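Home Browse Ask Tags Members Log in

Lending a video work to a group show, who pays for the player and the shipping?
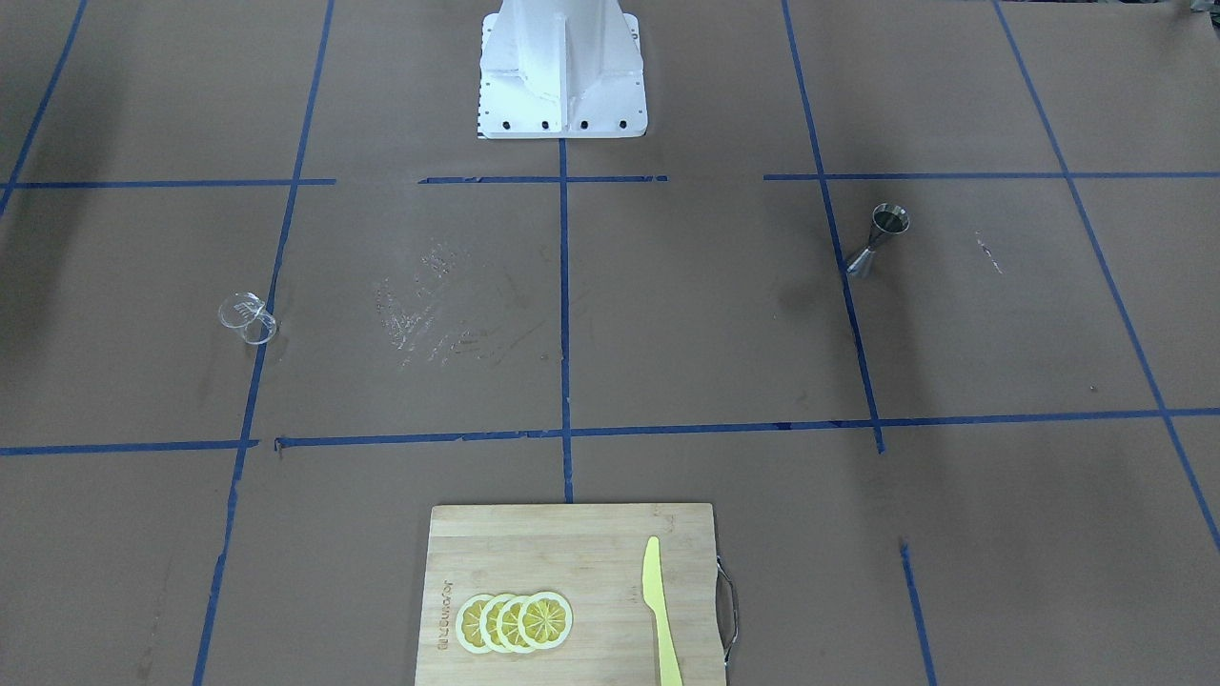
Brown paper and blue tape on the tabletop.

Posted by Daranee Phromma in Exhibiting & Loans

Hi all, quick one, need to reply to these people by tonight. I've got a two channel video, 14 years of family letters read aloud by my aunt, with subtitles. A small nonprofit space called Berkum wants it for a group show on migration and language, opens in November. Great. But the loan form they sent is one page and says "artist to supply work ready for display." Does that mean I supply the screens too?? And media players? I own one old player and no screens. They offer a fee of $500 flat. Shipping just the drives would be $69 with tracking, I checked. Shipping screens, forget it.

Also they want to keep a copy "for archive." Is that normal. I've only shown this once, at school, so no idea what's standard. The curator is nice but slow with email.

Tuấn Sầm

Ready for display normally means the files. Final export, right format, right length, loops clean. The venue supplies screens, players, speakers, headphones. That's what I've had at every place I've shown, big or small. But get it in writing, the one page form is too vague and you'd be the one stuck with it on install day.

What I would send back:
- list of equipment, and next to each item who brings it
- who pays shipping both ways
- what happens if your player dies during the run (if you do lend it)
- fee and the date it gets paid. Ask for half up front, they can only say no

On the archive copy. No, don't just agree. A low res copy with a watermark for their records, fine. Full files get deleted after the show and they confirm by email. I had a piece turn up at a second venue, Stekitz, becuase the first place "had it on a drive already." Nobody asked me. Took 3 months to get it sorted and I never did see a fee for that second showing.

Send exhibition copies, never your master.

Pichit Wattanapong

depends on the space tbh. just ask them. I paid for everything my first show and it was worth it for the photos

Lamduan Wannasri

Agree with the first reply mostly. One thing to add, two channel means sync. Ask how they plan to sync it before anything else. If they say "we'll press play at the same time" then make one wide file and split it, or budget for proper sync players. I rented a pair for $378 for a five week run and made the venue cover it, took two emails.

And subtitles, burn them in. Don't trust a seperate file, mine came up in the wrong font and half the Thai vowels were missing. Check it on thier screens the day before, not the morning of.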